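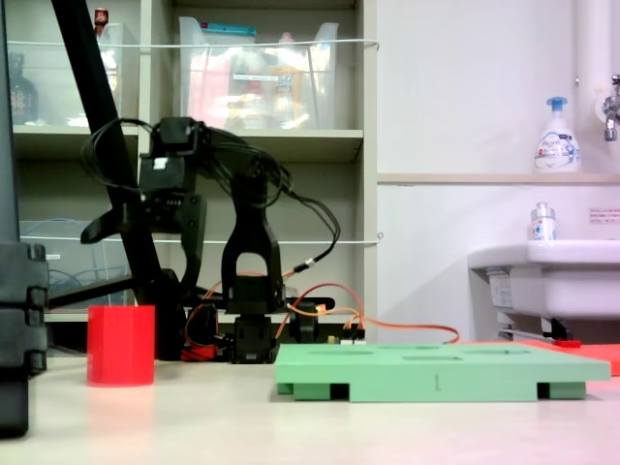
Money > Everyday Investing > Features

My year of not touching the button

9 min read

I opened my first trading account on a Thursday night, in my pyjamas, with a bowl of cereal on my knee. The app was called Brinitz and it had a lovely big green button. By the time I'd finished the cereal I owned 15 shares in a company I couldn't have described to you, and I felt like a genius.

You can probably guess how the next few months went. I checked my balance at red lights (stationary, I promise). I checked it in the loo at my cousin's wedding. When a stock went up I bought more of it, and when it went down I bought more of that too, having read somewhere that this was called averaging down and that clever people did it. Every trade cost me a fee, and I didn't add the fees up until January, when I was putting my tax stuff together. They came to more than I'd made. My best pick of the year had basically paid for the privilege of my worst ones!

So I rang Shireen Van der Merwe, who looked after my mum's super for years and has never once raised her voice at me. She asked me to write down why I'd bought each thing I owned. I managed three. The rest were a blank, or "man on podcast".
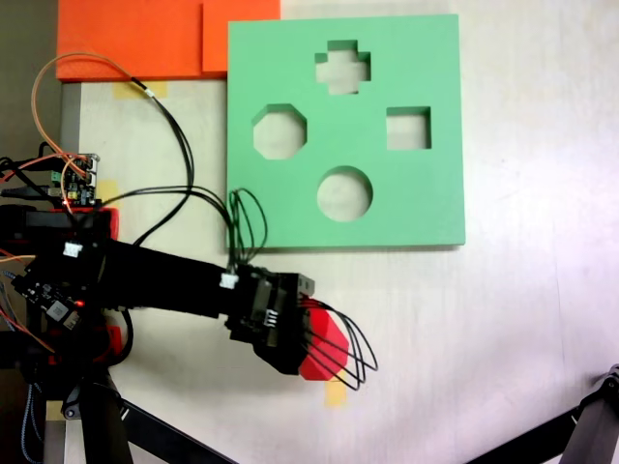
Her suggestion was so dull I nearly laughed. Pick a broad, low-cost index fund, set up an automatic transfer for the day after payday, and delete the app from my phone. I could still log in on the computer if I really needed to, but I'd have to go and find the password, and the password was in a drawer.

I started with $100 a fortnight, which felt a bit pathetic next to the sums I'd been flinging about. The first month was awful. I missed the button! I kept picking up my phone at 3 in the afternoon and finding nothing there to prod, so I'd read the weather instead. I became very well informed about rainfall in towns I've never visited.

My friend Ionuț Dinu had the opposite problem. He'd kept every cent in a savings account since uni and was convinced the sharemarket would collapse the minute he arrived. We made a deal over curry: he'd put a small amount in each month, I'd stop fiddling, and whoever cracked first would buy dinner. (I cracked first, in week 9, over a rumour about a lithium miner. It was an expensive laksa.)
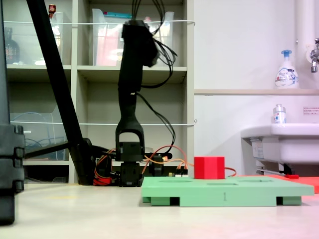 A black robot arm beside a green board, with orange and red wiring around its base.

I still keep a little play money, a tiny slice that I'm allowed to be silly with, and I write my reasons down in a notebook before I buy anything. Most of the time I get halfway through the sentence and go and put the kettle on.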